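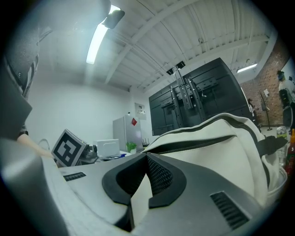

Why bother mending a coat you could replace by the weekend? The mended one already fits you, and you'll like it more afterwards than you did before.

I came to mending late and by way of a duffel coat with a torn pocket. I'd been told it would take an evening. It took three, and I unpicked most of the first one over breakfast, but the pocket has now carried keys, a dog lead and more conkers than I care to admit through two winters. I love that pocket. I have never loved a pocket before!

What gets me is how much there is to look at once you start. Turn any jacket inside out and you can see what somebody decided: where they doubled the cloth, where they saved a bit of thread, which seam they expected to take the strain. My old Brekden anorak has a lovely flat seam across the shoulders and a hopeless one under the arm, and I'd worn it for 14 years without noticing either. Now I can't stop. I stand behind people in the post office reading their hems.

Chrysoula Alexiou taught me to darn, in the back of the Kokkinos wool shop, and her method is to give you a sock and a wooden mushroom and then go and serve customers. You make a mess, she comes back, she pulls it out and hands you the sock again. I thought this was a bit harsh at the time. I've since tried learning a zip replacement from videos (paused, rewound, paused again with a pin in my mouth) and I'd take the sock and the silence any day.

People do tell me it's a hobby for those with time on their hands, and I don't want to wave that away. If you're working late and the school trousers have gone at the knee again, you need trousers by morning. My friend Sheldon Lemieux, who has four children, says mending is lovely and he'll take it up when they're grown. Fair enough. But I'd still like his children to be shown how to sew on a button, at school, with a real needle, because it takes up to 50 minutes to learn and it lasts the rest of your life.

And start with something you don't mind spoiling. A tea towel, a pillowcase, the gardening jumper. Use a thread that shows, if you like – mine are mostly orange, and I've had strangers ask where I bought the cuffs.

The duffel coat needs a new lining next. I've been putting money by for the cloth, and I've got my eye on a green one with a very small check.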